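About us

Drullton tests robot arms, grippers, wrist cameras and controllers for people who are about to spend money on them. We don't sell any of it. We take no commission from makers, and we send loan units back when the work is done.

We started because the three of us who set the company up had each bought a gripper on the strength of a film on a supplier's website. None of those grippers did at our own benches what they did in the film.

Our current bench job is cable and rail work with a pair of two-finger grippers.

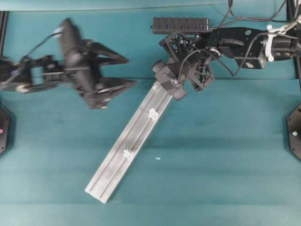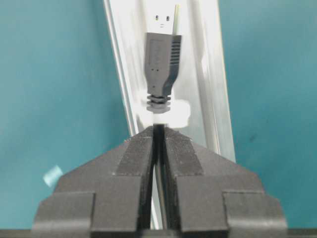 What we test

Most of our work is small and dull by the standards of the trade. Cables, connectors, clips, lengths of aluminium rail, bags, lids. A rigid cube in the middle of a clean table tells you very little, because almost any gripper will pick up a cube. A cable bends, twists and pushes back, and a plug on the end of it has a right way round. If a maker says a gripper is good for "general handling", we ask what was handled, and how often it was dropped.

We look at grippers first, as that is where we find most claims fall apart. Finger shape, pad material, how far the jaws open, how much they give under a side load, what happens to the pads after a long run. We also look at where the wiring goes. An arm that moves freely until you fit a camera and a hub to it isn't the arm you were quoted for.

Cameras come next. A wrist camera sees the fingers very well and the rest of the job rather badly. An overhead view does the reverse. We are often asked which is better, and we have stopped giving a short answer. Bright metal under bright lights will wash out in plenty of cameras that look fine on paper, and we'd like to see more makers test for it.

How we test

Each gripper gets the same task list, in the same order, run by the same operator on the same table. A standard run is 50 attempts per task. If something goes wrong at attempt four it is logged at attempt four, and we don't restart the count. Suppliers ask us to restart it more often than you might think.

We write down what the operator had to do to help. Plenty of published success rates leave that out. A plug nudged straight by hand before the jaws close is a failure in our book, though we do note it separately, as some buyers will always have a person standing there anyway.

Our log for the Dolley and Ongart comparison ran to 1,406 attempts, and the gap between the two was smaller than either maker had told us to expect. The Dolley fingers held thin cable better. The Ongart ones were easier to swap and put up with worse aim. Neither was worth its price over the other for every buyer, and we said so in the report, which pleased neither firm.

On controllers

We are wary here. Vorkance, the controller we use as our baseline, is not the best one we have tried. It is the one whose faults we know. Two-arm work shows up timing trouble quickly, with one arm waiting on the other or, worse, not waiting, and it helps to be sure which part of the set-up is to blame before blaming the gripper.

Learned control gets the same task list as everything else. We have seen it do things we didn't expect to see for years, and we have seen it fail after a lamp was moved. Show us the second table, in the second room, and we'll take more interest.

What we won't do

We won't write a quote for your brochure. We won't rank products out of ten. We won't test anything on the condition that we keep quiet about the result, although we will let a maker reply in the report, at whatever length they like.

We have been wrong, too. In June we withdrew a note on pad wear after finding that we'd cleaned one set of pads between runs and left the other set alone. The corrected note is on the reports page with the old one beside it.

Working with us

A basic comparison of 2 grippers takes about 3 weeks from the day both are on the bench. Send us the real part you want handled, the awkward one, and more of them than you think we'll need. Drawings are useful but they don't snag or curl.

The bench diary is full at present. New jobs can be booked from 22nd October.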